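The Town That Eats Its Soup Cold

Past the second bridge the road gives up. Gravel, then mud, then a hand-painted sign for eggs. Then Jastdale, all of it at once, strung along the river like it was spilled there.

I came for the soup. I should say that up front. A friend of a friend had a bowl of it years ago on a bus layover and would not stop talking about it. Cold sorrel soup, sour enough to make your ears move. They call it natter here, and they eat it from the first thaw until the leaves are gone. Eight months of the year. Sometimes for breakfast.
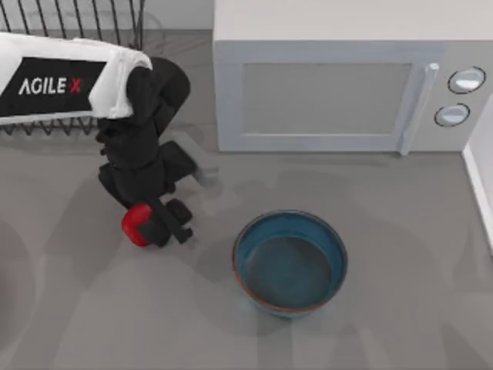
JASTDALE, September 17, 2023

The last natter supper of the season starts at noon, which tells you something about how supper works in this valley. By eleven the line is out the door of the grange hall and down past the feed store. Kids on the railing. Dogs under it. Somebody has brought a folding chair and is being given a hard time for it.

Population 824, according to the board by the bridge. Tickets sold, 1,000. The difference comes from up and down the river, plus the ones who moved away and drive back for the day. A woman ahead of me in line left Jastdale at nineteen and has missed the supper twice since, once for a baby and once for a blizzard in the pass. She still sounded annoyed at the blizzard.

So what is it. Sorrel, first. The wild kind, narrow leaves, picked off the banks before the sun gets on it. Potatoes. Buttermilk. A boiled egg, chopped. Green onion, salt, a spoon of horseradish if your family does horseradish, and if they don't, do not bring it up. The sorrel gets wilted in a pot with almost no water and goes from bright green to the color of an army blanket in under a minute. People who see that for the first time think they wrecked it. They didn't. Then it's cooled, thinned, and left overnight on the coldest floor in the house.

That last part matters more than anything, I was told, by pretty much everyone. Same-day natter is just wet salad. It has to sit.

The settlers who brought it came from a district called Natiritz, and for a long time that was all anybody could say about it. Natiritz isn't on a modern map under that name. The families came over in two waves, worked the lime kilns, and when the kilns shut about half of them stayed anyway. The hall has a framed ship's list by the coat hooks with 207 names on it. Stand there long enough and somebody will put a finger on the glass and show you theirs.

The old recipe used soured rye water and no dairy at all. The buttermilk came in with the creamery. There are still two households that make it the rye way, and I got a taste at one, out of a coffee mug, standing in a driveway. Sharper. Thinner. A smell like a bread bag left in a car. I finished the mug and wanted another, and was too embarassed to ask.
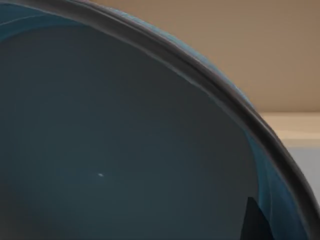
The deeper the bowl, the better. A wide rim gives the thumb somewhere to go.

Portions are not a thing here. You hold out your bowl and it gets filled until you pull it back. Most people bring their own from home, and a good many of those are chipped, and a few have been glued. You don't get a spoon until you sit down. No idea why. I asked three people and got three answers, one of them rude.

The tables are long and the seating is first come. I ended up between a man who drives the milk truck and his mother-in-law, who did not approve of how I was eating. You are supposed to break the egg up and push it under. I had mine sitting on top like a garnish. She reached over and fixed it with her own spoon, kept right on talking about her hip.

The taste. OK. Cold first, cold enough to hurt a back tooth. Then sour, way out at the sides of the tongue, then the potato comes along and calms everything down. Third spoonful you stop noticing the sour. Sixth, you are looking to see how long the line is for seconds.

It was long.

There is bread, dark, sliced thick and buttered right to the edge. There's a tray of pickled beets that goes around and comes back full. Pie, later. Coffee from an urn that has been in the hall longer than the floor. But nobody drives over a mountain for the beets.

What I kept hearing about, at the table and afterwards in the parking lot, was the sorrel. There's less of it. The river got straightened above town some years back and the lower banks dry out sooner now, so the good picking is done by June where it used to run into August. People have started growing it in beds behind the house. Garden sorrel, bigger leaf, easier to pick. Milder too, and that's the complaint. The soup gets made with twice as much and still comes out polite.

One grower has gone further. Tanabe, the nursery out on the county road, has a half acre of the wild type under shade cloth, raised from seed gathered below the old kilns. Two seasons in. The first crop bolted in a hot week and went for goat feed. The second went into the supper I was eating, mixed in with bank-picked, and I could not have told you which was which. The milk truck driver said he could. His mother-in-law said he could not.
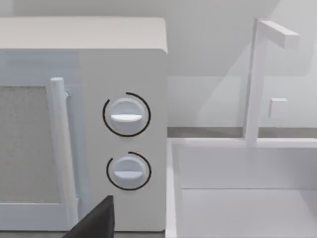

Hot natter is where the arguing starts. There are Jastdale families, decent ones, who warm it up in winter from the freezer, and there are others who'd sooner eat the freezer. Buttermilk splits if you look at it wrong, so heating it on the stove means standing there stirring over the lowest flame you've got, and even then you get curds half the time. The young people just nuke it. A plain white microwave, mesh window in the door, fat upright handle to pull on, same kind of box half the kitchens in the country have, and into it goes a soup that came across an ocean on the understanding it would be served cold. Short bursts, half power, stir between. I tried it that way at the place I was staying. Tasted like a good potato soup with something on its mind. Not bad! But I wouldn't drive over a mountain for it either.

The freezer question is its own mess. Potatoes go grainy. The fix, if you want one, is to freeze the sorrel by itself, wilted and squeezed, in lumps the size of a fist, and make the soup fresh around it. By February every chest freezer in the valley is down to its last couple of lumps and people start getting careful. There's trading. A lump for a dozen eggs was the going rate last winter, I was told, and then told by someone else that it was robbery and it should be two dozen.

There was a try at selling it. An outfit called Codura came through and wanted to do it in jars, shelf-stable, for the city stores. They ran a test batch. To get it to keep they had to cook it, and cooked that long the sorrel goes brown and the sour goes flat, so they put vinegar in, and sugar to fix the vinegar. The label had a mountain on it that isn't one of ours, as a lady at the dessert table put it. A few jars are still around. One is holding the door of the ladies' room open.

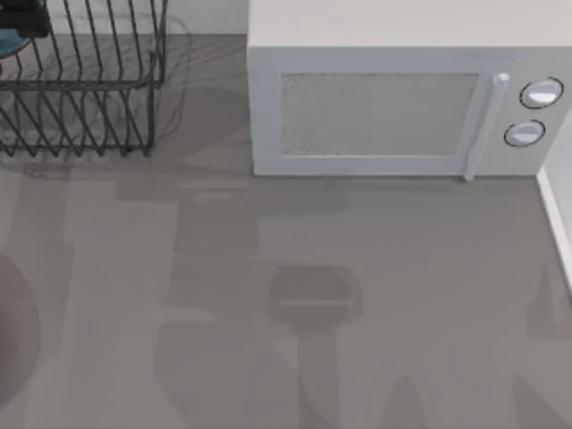 Nobody seemed sorry about how that went, though a couple of people mentioned the money. The creamery closed, the kilns are long gone, and the school shares a principal with the next town over. Jars would have meant a dozen jobs. You can be glad a bad soup failed and still wish the building had its lights on. I heard both of those from the same man inside of 2 minutes, while he was scraping plates.

What they have is the supper, and the supper pays for the hall roof. Last year it paid for a new well pump. This year is going to the bridge railing, if the county matches it, which it said it would, and hasn't yet.

By four the pots were empty. Big ones, the kind you could bathe a toddler in, tipped up along the back wall to drain. A few people hung around the kitchen door with their bowls, hopeful, and got sent home with bread. The line for pie had turned into the line for nothing, just folks standing where the pie had been.

I drove out before dark becuase of the gravel. On the seat next to me, wrapped in a dish towel, a quart jar of the rye kind. The people from the driveway had left it on my hood. No note. The lid leaked a little on the switchbacks and the car smelled like that bread bag all the way to the interstate and for a week after that.

IF YOU GO

The supper is held at the grange hall, once a year, in the fall. Tickets at the feed store, cash only, gone early. Bring a bowl. Rooms are scarce in Jastdale itself and the nearest motel is on the other side of the pass. The egg sign is real, by the way, and the eggs are good. Leave the money in the coffee can.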